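3.2 Equipment planning and cost allocation

The budget exercise was carried out for a two-arm table cell used for sorting canned goods on to a slatted rack. Its aim was to establish which parts of such a cell should be bought at the outset, which could be deferred, and which should be treated as consumables. The can task was chosen as the reference workload (Figure 4) as it needs both arms and no special tooling.

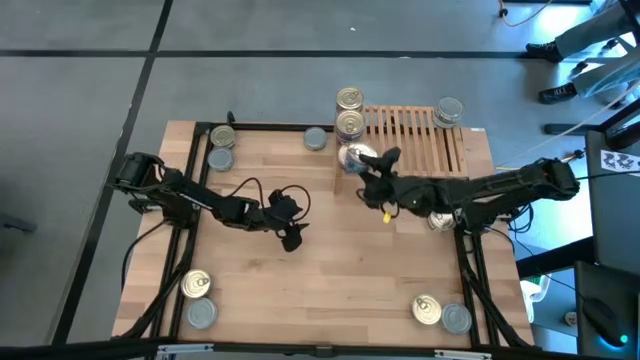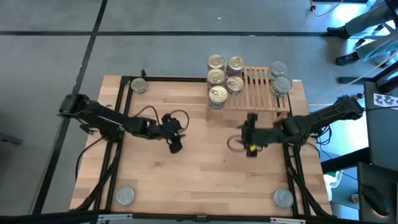
Figure 4. The reference workload at two moments: two black arms, a wooden tabletop with a slatted rack, and cans with gold-coloured and grey lids.

Costs were grouped under four headings: arms and end effectors, structure, cabling, and props. The first heading dominated every quotation we received, and purchasing staff tended to give it nearly all of their attention. The remaining headings are small by comparison but account for most of the orders raised after commissioning. A separate line for late orders was therefore added to the plan.

Structure was costed as a wooden top within a black metal surround, with rails at both sides and a bar along the front. Quotations were obtained from Ivitz and Bettencourt. The Bettencourt offer was lower on unit price but excluded brackets and clamps, which had to be priced one by one. Once these were added the two offers differed little, and the choice was made on delivery time. We recommend that any request for quotation should list brackets explicitly, down to the fastener.

Cabling was the heading most often under-budgeted. Each arm needs slack at the wrist so that the gripper can turn freely, and further slack at the base where the cables leave the table. The first plan allowed for straight runs only. It was revised after a review by Serrano, who measured the cable path with both arms at full reach and again with both folded back. The revised plan allows 56 metres of cable per cell, including spares, and sets aside a small sum for sleeving and ties. Cable replacement is entered as a yearly cost and does not draw on the capital line.

Props were costed at shelf price. Cans with ring pulls and cans with plain lids were bought in mixed lots, 316 in total across the planning period, to cover dents, worn labels and loss. Wear on labels matters where recognition depends on them - a can whose label has rubbed off is still graspable but can no longer be sorted by type. Racks were priced singly, with one spare held per site. Fixed-price supply from Clunuseo was considered and rejected, as the minimum order exceeded the storage available at Brorkby.

Floor space was charged at the internal rate. The charged area was taken to include operator seating and the adjoining equipment surface as well as the table itself, together with the clearance needed where an elbow passes beyond the table edge. Earlier plans had charged for the tabletop alone and so made a two-arm cell look cheaper than it is.

Staff time was estimated from a log kept by Brandão and Ramalho. It came to 190 hours for installation, calibration and acceptance, excluding operator training. Training was left out because its length varied too widely between operators to support a single figure; it is treated separately in Section 3.4.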